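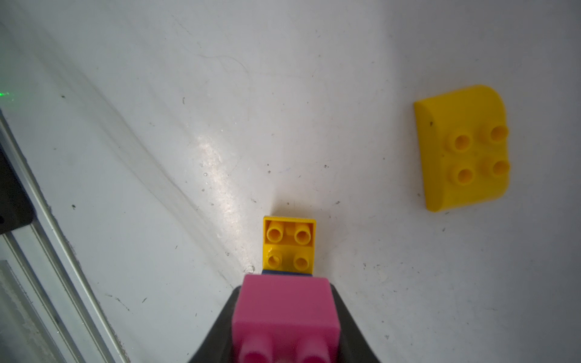 Blocks, white table, my whole afternoon.

31 Aug 2021

The bricks came from a box of odds and ends at the Palthorpe sale, 3 dollars for the lot, and I have now given them more thought than I gave my mortgage. Pink, blue, and two kinds of yellow. The bigger yellow one has a rounded top like a roof tile, and I cannot stop wanting to put it on something. It has four studs up there, so whoever designed it felt the same way and wanted a chimney.

Small yellow on blue is my one firm architectural opinion. I tried pink under the pair, then pink off to the side, then went and made toast. The roof piece also has a speck of something on it. I noticed it, thought about the sponge, and moved on with my life.

Meanwhile the Clorko catalog wants $59 for a starter set of 291 pieces. I have four and I'm already behind.
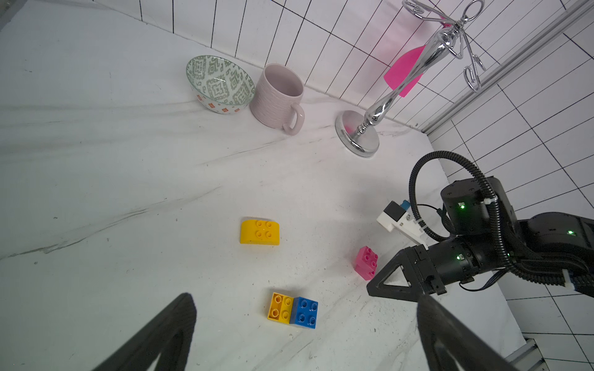 Later, kitchen

Everything has moved to the marble-look counter by the tiles, where I had planned to put away dishes. The bowl with the green diamonds inside is lying on its side back there like it's had a long day. The pink mug is standing up, at least. It is right next to the mug tree, which I bought for mugs, and it is not on the mug tree. The pink spatula is over there too, bright as anything.

I stood the pink brick on its side and called it a wall. Yellow and blue are still together. The roof piece is roofing nothing at all, a little to the left, with its slope toward the room.

Supper was eggs. Must call Petrauskas about the faucet before November, and find out whether Brakwood still sells the good sponges.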